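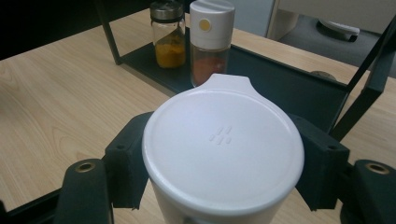

Search this journal Enter keywords Go

Filed under: Substance Use and Recovery, Community Studies

3. Tapering from long-term benzodiazepine use

3.1 Background to the taper group

Benzodiazepines are prescribed for anxiety, sleep problems, muscle spasm and seizures. Most guidance recommends short courses, but many patients stay on them for years. The body adjusts to the drug over that time, and stopping suddenly can bring on poor sleep, shaking, panic and, in serious cases, seizures. For this reason the dose is normally lowered in small steps under medical care. How small the steps should be, and who should decide when to take the next one, is still argued over.

We mailed a screening letter to 900 adults registered with the Rudwood and Davville clinics who had filled at least one benzodiazepine prescription in the previous year. Of these, 200 returned the form. Many of the people who replied took a tablet only now and then, before a flight or a dental visit, and were not followed further. We invited the respondents who had taken a daily dose for more than a year and who had already spoken with their doctor about cutting down. In all, 35 people joined the taper group. The baseline interviews were finished on 2022-06-11.

3.2 How the dose was lowered

Prescribing stayed with each person's own doctor throughout. The study team did not set doses. Doctors at both clinics worked from the same outline, written by Frauke Kröger, which called for a small cut followed by a holding period of at least two weeks. A person who was sleeping badly or felt unwell could hold longer. Going back up to the earlier dose was allowed after a talk with the doctor, and we recorded it as a pause.

The outline did not fix an end date. An earlier version did, and the Davville doctors objected to it at the planning stage. They felt that patients with a date in mind would either hurry the last steps or hide symptoms in order to stay on schedule. The final steps are often the hardest, as a cut of the same size makes up a larger share of what is left. The revised outline asked for smaller cuts near the end.

Tablets were supplied by the usual pharmacy in the usual way. We considered a shared form of packaging for both clinics (Figure 1) and decided against it, as any change in how people received their medicine could have affected the results.

Figure 1. White plastic container with a round lid and pull tab.

3.3 Interviews

Siriporn Wattanapong carried out all of the interviews, by phone or in person, using a list of open questions. People were asked what they had been told when the drug was first prescribed, what had made them want to stop, and what they did on nights when they could not sleep. Each person was interviewed up to 4 times. Notes were typed the same day and read by a second member of the team, who marked passages on sleep, mood, family support and contact with the clinic.

The most common complaint at baseline was that the first prescription had come with little warning. Several people remembered being told the tablets were mild. Others said they had been warned but had been too anxious at the time to take it in. People living alone were more likely to say they worried about the nights, while those with a partner at home talked more about being short-tempered.

3.4 Limits of the sample

The group is small and was not chosen at random. Everyone in it wanted to cut down and had a doctor willing to help, so the findings cannot be applied to people who are taken off the drug against their wishes. We also have no interviews with people who buy benzodiazepines without a prescription. Alcohol use was recorded from what people told us and was not checked in any other way.

Contact the editors | Copyright 2022 | Back to top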